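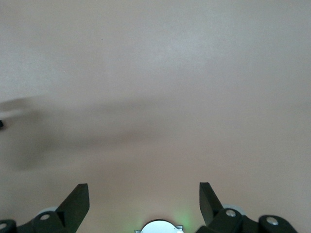 Clearing the Big Table

March
From the Mistcombe workroom newsletter
Search this site Go

I finally did it, folks. I cleared the big table! If you've been in the workroom this winter you know what I was up against: fabric scraps, the tin of odd buttons, two half-finished tote bags and a stack of Gallberg pattern envelopes so old they'd gone soft as flannel. I'd been sewing on one little corner of it since Thanksgiving, elbows tucked in like I was flying coach.

So I made a pot of coffee and started at 7 in the morning with three boxes on the floor (keep, share, out the door). The buttons took forever. I got as far as 278 before I quit counting and just poured the rest into a jar, and I'm told the Odier tin they came in is worth hanging on to, so it's on the windowsill if anybody wants to look.

Then came the wiping down, my favorite part. Warm water, a drop of dish soap, a soft rag, then a dry rag right behind it. Please don't use the scratchy side of the sponge, I'm begging you! I also went over it with my hand afterward, feeling for pins. You'd be amazed what a cream linen will pick up.

I've got the Chevalier curtains to cut next, so if you need table space for something long, leave me a note on the corkboard and we'll work it out. The share box is under the coat hooks. Mostly cotton, some corduroy, and a whole cone of navy thread, 500 yards, never opened. Help yourselves. Anything left by the end of the month goes to the thrift store.

Oh, and whoever has my good pinking shears, the ones with the green tape on the handle, I'd love to see them again.

Last updated: March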